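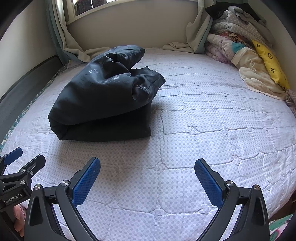

What's on your bed?

A bed looks like one big soft thing, but it is really a stack of layers. Each layer has its own job. If you pull back the doona one morning and keep going, you can find out what they are.

The bottom layer is the bed base, which holds everything off the floor. On top of the base is the mattress. Mattresses are heavy and thick, and they are hard to wash because they won't fit in any washing machine. So most people put something over the top. It might be called a mattress protector, a mattress pad or a mattress cover. They all do much the same thing.

Next come the sheets. The fitted sheet has elastic in its corners and hugs the mattress. The flat sheet, if your family uses one, goes over you. The doona or blanket goes on last, and then the pillows.

Why are there lines sewn across it?

Some mattress covers are quilted. Quilting means sewing two pieces of cloth together with something soft in between. The soft part is called the filling, and it can be cotton, wool or polyester.

Without any stitching, the filling would slide about. After a while you would have a big lump at one end and thin cloth at the other. The stitches hold it in place — a bit like the walls between rooms in a house. Between the stitches the cloth puffs up, and along the stitches it puckers into little wrinkles. The shapes in between are called panels. They can be squares, diamonds or wavy boxes.

Look for quilting around your home. You might find it on a winter coat, an oven mitt or a dog's blanket.

What does a mattress cover catch?

Everybody sweats at night, even in July. We also lose tiny flakes of skin, too small to notice. Add a spilt drink or a blood nose and a bed can get fairly grubby.

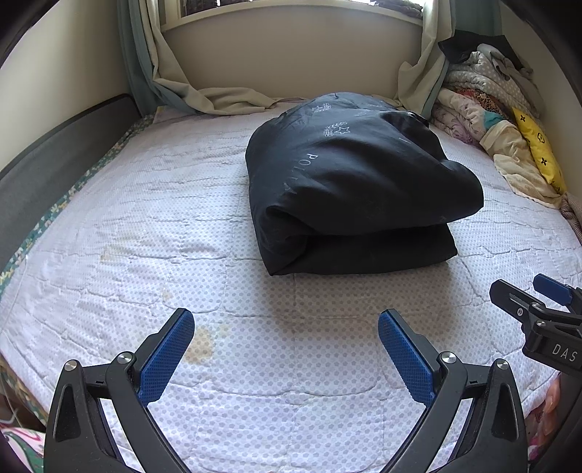
A white cover shows marks easily. Stains can be yellow, tan or brown, and some are so pale that you only spot them in daylight. Old stains are often harder to get out than new ones, so tell an adult about a spill when it happens. You won't be the first person to do it.

Folding the big things

A comforter or a thick doona is full of air, so it never folds flat like a tea towel. Try this on the bed, where there is plenty of room.

1. Spread it out and pull the corners straight.
2. Fold it in half, then in half again.
3. Press down with both arms to squash the air out.

It will probably still bulge and flop over on one side. If it's too big for you, ask someone to take the other 2 corners.

Words to know

Filling — the soft material inside a quilted cover or a doona.
Panel — a section of cloth with stitching around it.
Pucker — to gather into small wrinkles.

Written by Seren Foulkes. Checked by Iwona Bielecka.

More in Around the House
Why do towels have loops?
How a zip works
Where does dust come from?
What's inside a pillow?
Soap and how it cleans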